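Cups and Cans – Photo Gallery
June 13, 2022
Text and photos: Stępień

Welcome to my small gallery about plastic cups and the drinks that go next to them. I have kept this page for 2 years. In the beginning it was only a list for my own use, so that I would not buy the same cups a second time. Then a few readers from Jelstead wrote to me and asked for pictures and notes, and the list grew into a page.

I should say first what I collect, because "cups" is a big word. I collect simple plastic cups for parties, the type that is wider at the top and more narrow at the bottom, with a rim rolled to the outside. I do not collect mugs, glasses, paper cups or cups with a handle. I also do not look for printed cups from festivals, although some people send them to me and I keep them with thanks. At this moment there are 112 cups in the boxes. Some are very common and cost almost nothing.

My interest is mostly in color. When one looks at a cup in the store, between many other cups of the same color, it is difficult to see it well. At home, next to a second color, it looks different. A green can become almost yellow, and a gray that seemed boring can be quite elegant. For this reason I like the photos with a pair of cups more than the photos with a long row.

How the gallery is arranged

The older pages are sorted by the place where I found the cups. The newer ones, from this page on, are sorted by color. I know this makes two systems, and I hope to bring everything into one order in September, when I have more time in the evenings. If you are looking for one certain cup and cannot find it, please try both ways before you write to me.

Under the photos I write only a short line. Longer remarks are collected in the notes before the photos, so that people who only want to look can scroll down quickly.

Notes on colors

Green and yellow-green. This is the most difficult group. Makers use names such as lime, apple, spring or lemon, and two cups with the same name can be very different on the table. I stopped writing the names from the packages and now use my own words. "Yellow-green" in my list means a color which one person will call yellow and another person will call green, and both are right. My neighbor and I have never agreed on this color.

Gray. Dark gray cups were rare when I started, and I had to order the first ones from a small shop named Primau, which had them only in packs with black cups. Now one can find them more easily. A dark gray cup is practical when there are other strong colors on the table, as it does not fight with them. It also helps in photos, for the same reason.

Red and blue. I have many of them and they are shown on the older pages. I do not add new ones unless the shape is special.

White inside, colored outside. Many party cups are made in this way, but not all. Sometimes the inside is a true white, sometimes it is only a paler color than the outside. I look at the inside first and write it down before anything else, because in the box the cups stand one in another and later I do not want to pull them all apart.

Notes on rims

A rolled rim is comfortable for the lips and makes the cup stronger. On a colored cup I prefer the rim in white. It makes a clear line around the top, and when cups stand close together the white lines separate them nicely. The bad side is that scratches and small marks show there very soon. I wash my cups by hand with a soft cloth and dry them with the opening to the top, never on the rim.

When a rim is cracked I do not keep the cup, even if the color is rare. I made 3 exceptions, and they are in a separate box with the name Stukerus on the lid. Stukerus was the store where I bought my very first pack. It is closed now, and its shopping bag was also in this box until it fell into pieces.

Notes on cans

Why are there cans on a page about cups? The simple answer is that people drink from cups what comes out of cans, and the two things are seen together at every party. A can also gives a good measure for the eye. Everybody knows a beverage can from the kitchen, so the size of a cup is easier to imagine when one stands near it. I do not save the cans after the photo and I do not have a collection of them.

For the color, an orange can is my favorite. It is warm and strong, and it goes well with green and with gray. A can in silver or white disappears in front of a light wall. With red cups I would not take an orange one – the two colors are too near to each other.

Photos

Yellow-green and dark gray
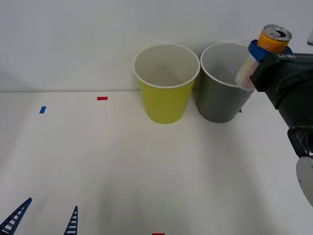

Two tapered plastic cups with white rims, yellow-green on the left and dark gray on the right, and an orange can with its silver top still to be admired next to them. White table, white wall, a little red and blue tape.

What I like in this pair is how near the rims come to each other. The shape and the size are similar, so the eye goes directly to the color. The yellow-green one has a pale inside, and the gray one is lighter inside than outside. In my list they are under "white rim, pair."

If you want to try the same combination for your own table, I would put the gray cups in the middle and the brighter ones toward the ends. For a larger party a pack of 500 in one color is cheaper, but I find that mixing two colors looks more friendly, and guests can remember more easily which cup is theirs.

Using the photos

You may use the photos from this gallery for your own page or for a school project, if you write the name Stępień next to them. Please do not change the colors. For print I can send a larger file, only tell me which page of the gallery you mean.

I am still looking for a dark gray cup with a rim in the same gray, and for a true lemon yellow with a white rim. If you have one too many, I am glad to exchange it for something from my boxes. Letters from Jelstead can be left at the library desk, all others please by the contact form.

Back to the older pages: Red – Blue – Clear – Mixed packs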